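Home | Contents | Previous section | Next section | Archive
Print this article | E-mail this article

3.2 Deciding what to buy first

When we planned the kitchen work at Wundham, our first budget put nearly everything into one arm. Mahmoud Fahmy argued for turning the list round: spend on hand-held grippers and ordinary table furniture now, and leave the arm until April, when we would know what it had to reach. We are very glad he did! The whole table could be bought in an afternoon (crockery, a cooktop, something to hold a phone upright), and a Kashyap quotation for fingers and spare pads took up far less of the money than we had feared.

Figure 4 shows the kind of table we budget for. The cooktop sits between the two fingers of the gripper, with dishes off to the right, and dark cloth is clipped up on the walls behind. We price the cloth as its own line, at 97 pounds per station. Soft pads go down as consumables, 25 to an order, and it is lovely to have a line in the budget that small.

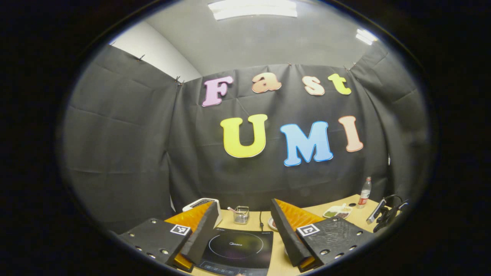
Figure 4. Gripper fingers over a table with an induction cooktop; cloth backdrop with the letters "Fast UMI".

3.3 Power and floor space

Heating appliances changed our plans more than the grippers did. Valtteri Suominen drew up the socket plan for the Plonden site and set aside 600 pounds for wiring, which we had left out entirely. We now ask for the wiring quote before we choose any appliance, and we keep 42 pounds per table for replacing plates and cups. Doing the sums this way has been a real pleasure, and the second station went through on the first request.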